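Fostau adds simulated sessions to its table-clearing set

Fostau has moved part of its example gathering for household robots into a rendered room, the company said in a short update in March. The set now holds 2,310 recorded attempts, and the latest batch brings in 104 that were made entirely in simulation.

The work is aimed at a learning system that Fostau is building for small jobs around a table, such as picking up a cup, moving a bowl or setting a pitcher somewhere else. The system is not given rules for each job. It is shown many attempts made by people steering an arm, and it learns to match what the arm's cameras see to the movement the operator chose next.

Until this year all of those attempts came from a physical bench at the company's site in Benbridge. Setting up the bench between attempts took longer than the attempts themselves. Operators had to put each item back, check it against a printed layout and restart the recording. In the simulated room the layout is loaded from a file, and an operator can begin again in a few seconds.

Operators steer the arm with a handheld controller while watching the same views the system will later be trained on. An attempt is saved with the camera views, the position of each joint and the opening of the gripper at every step. A one-line written instruction goes in with it. Two people work each shift, one steering and one checking the saved attempts for gaps.

Of the 104 simulated attempts, 71 passed the first check and have gone into the training set. The others were held back. Most of those had a pause at the start that was longer than the limit, and several had an instruction that did not match the item the operator went for. Fostau said the held-back attempts will be trimmed or relabeled before anyone decides whether to use them.

The company is also keeping stretches of recording in which the gripper is open and holds nothing. Earlier versions of the set cut these out to save space. A system trained on the shorter recordings tended to close its fingers too early, according to the update, and the team now wants more of the approach left in. Views from close to the gripper are stored next to a wider view of the room, so that the system has something to go on when the close view shows little more than a wall.

Surfaces in the simulation are plain and the lighting is simple. Fostau said it chose this to keep the rendering fast on the machines it already has, and that it will try more detailed surfaces later in the year. It has not said how well a system trained on the simulated attempts does on the Benbridge bench. That comparison is planned once the next batch is in.

Views from a simulated session, with the gripper open:

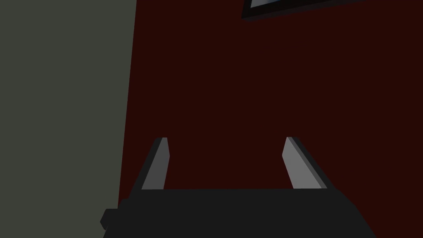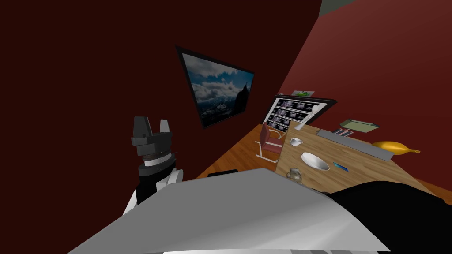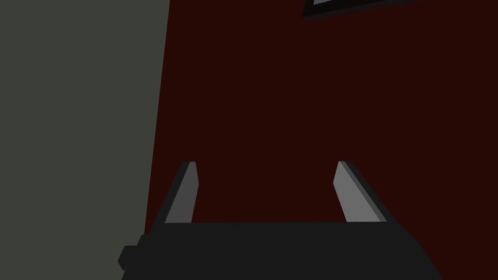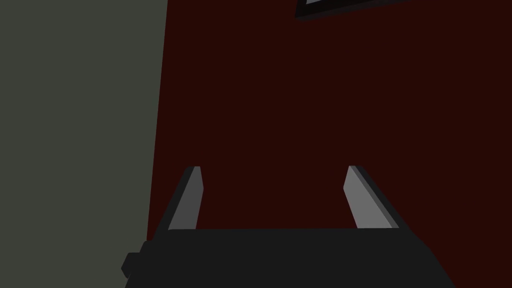

Nadton to run a second station

A second operator station is being set up at Nadton, where the company already stores its recordings. It will use the same room files as Benbridge and the same checking steps, and attempts from the two sites will be marked so they can be compared.

Nadton operators will begin with the layouts that gave the most trouble in the first check. They will also be asked to write the instruction before they start steering, a change from the current practice of adding it afterward. Benbridge will switch to the same order when its present batch is finished.

Fostau said it expects the Nadton station to be recording before summer. The file format will stay the same for this round, so groups that already read the bench recordings will not need to change their tools.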